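De onde vêm as peças de plástico?
Por Primo Donati
Publicado em 7 set 2020
Secção: Como é que se faz?

Olá outra vez! Na última vez falámos de parafusos e recebi uma pergunta muito boa: «E as partes de plástico das coisas, quem é que as recorta?» Pois bem, quase sempre não se recortam. Fazem-se num molde, mais ou menos como um gelado de gelo na forminha.

Pega num comando de televisão ou no rato do computador (pede primeiro, está bem?). Passa o dedo à volta e procura uma linha fininha. Encontraste? Muitas vezes é ali que duas metades se juntam. Cada metade é uma casca, e dentro das cascas ficam escondidas as coisas que trabalham: fios, molas, botões, uma pilha ou outra.

O plástico começa em grãozinhos que parecem arroz. Eu tenho um frasco deles na secretária e já me perguntaram se eram rebuçados – não são, não se comem! Os grãos vão para uma máquina que os aquece até ficarem moles como mel grosso e depois os empurra com muita força para dentro de um molde de metal. O plástico arrefece, endurece, o molde abre-se e sai a peça. Algumas peças pequenas precisam de até 40 segundos, menos tempo do que eu levo a apertar os atacadores.

E a cor? Mistura-se logo com os grãos. Por isso, se riscares uma peça preta, por baixo continua preta. Se fosse só pintada, via-se outra cor no risco.

Depois é preciso guardar tudo, e aqui entra a minha parte preferida, que são as prateleiras. Eu adoro prateleiras! As peças grandes e curvas ocupam imenso espaço, as pequeninas fogem e rebolam, e as brilhantes riscam-se só de olharmos para elas (bom, quase).
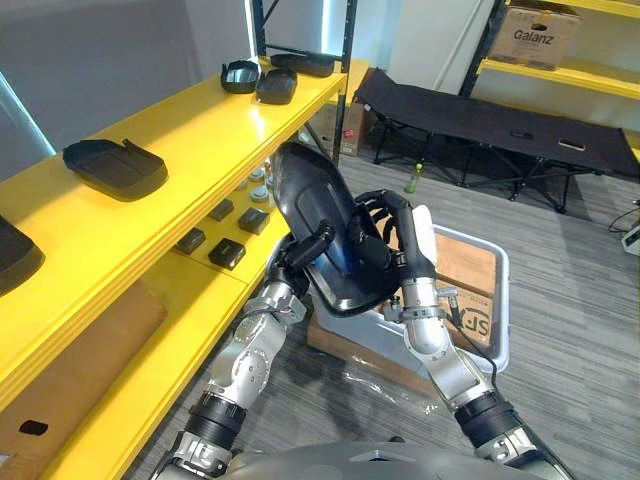
Peças pretas de plástico e uma estante bem amarela. 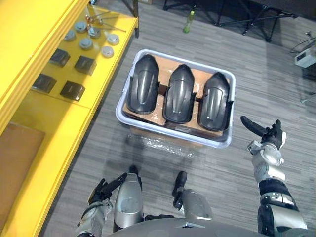
Três peças curvas lado a lado, num tabuleiro branco com cartão por baixo.

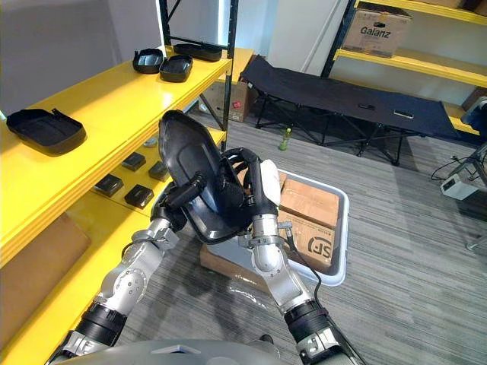
O cartão é um grande amigo do plástico brilhante. É macio, é barato e, se uma peça bater nele, quem fica amassado é o cartão. Podes fazer a experiência em casa com duas tampas velhas: esfrega uma num bocado de cartão e a outra numa pedra. Depois põe as duas junto à janela e inclina-as devagarinho. Qual é que ainda brilha?

Há outra coisa em que eu nunca tinha reparado quando era pequeno. As peças de plástico quase nunca são completamente planas. Têm curvas, rebordos, canais compridos... Experimenta com uma folha de papel: segura-a por uma ponta e ela cai para baixo, toda mole. Agora dobra-a ao meio, como um telhado, e segura outra vez. Já aguenta! A folha é a mesma, só mudou a forma. Com o plástico passa-se o mesmo, e assim uma casca fininha pode ser bastante forte.

Palavras novas para o teu caderno:
Molde – a forma onde o plástico ganha o feitio da peça.
Rebordo – a beirinha levantada à volta de uma tampa ou de um tabuleiro.
Encaixe – o sítio onde uma peça entra na outra.

Em novembro vou falar de molas, por isso vai juntando as que encontrares em canetas estragadas. E se descobrires lá em casa um objeto com mais de duas cascas, desenha-o aberto e fechado e manda-me o desenho!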